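## 5. Recovering from a Failed Cloth Grasp (Fault 23)

Applies to Skutbridge Simulator with the Clondel gripper model. Revised 5/18/21.

Fault 23 is raised when the gripper reports a closed position with no cloth held between the fingers. The arm stops and the episode is marked invalid.

**CAUTION:** Do not clear Fault 23 by raising the grip force limit. The same settings file is read by the physical arm, and a raised limit remains in effect there until it is reset.

1. Select **Hold** and wait for the joint readings to settle.
2. Open the wrist view and step back to the last image saved before the fingers began to close. 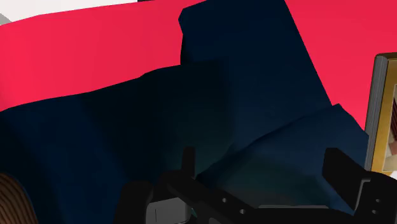

Fault 23 is most often traced to the choice of grasp point. The planner selects a point from the cloth outline and does not always allow for height. With a bunched cloth such as the navy one, the tall, squarish fold is the preferred target, and the shadowed area under the gripper should be excluded. Objects standing near the cloth, including the upright frame on the right, must also be entered in the keep-out list before a new approach is planned.

3. Open **Grasp Targets** and delete the rejected point.
4. Place a new point on a raised fold. Set the approach angle to 90 degrees from the table plane.
5. Select **Release Hold**, then **Retry**.

**NOTE:** If the fault returns after five attempts, stop the run and export the log. Send the log to Wadberg Support with the scene file attached. Do not restart the simulator before the export is complete, as a restart erases the contact records.

Runs made with the Kyei cloth solver may raise Fault 21 instead. See Section 6.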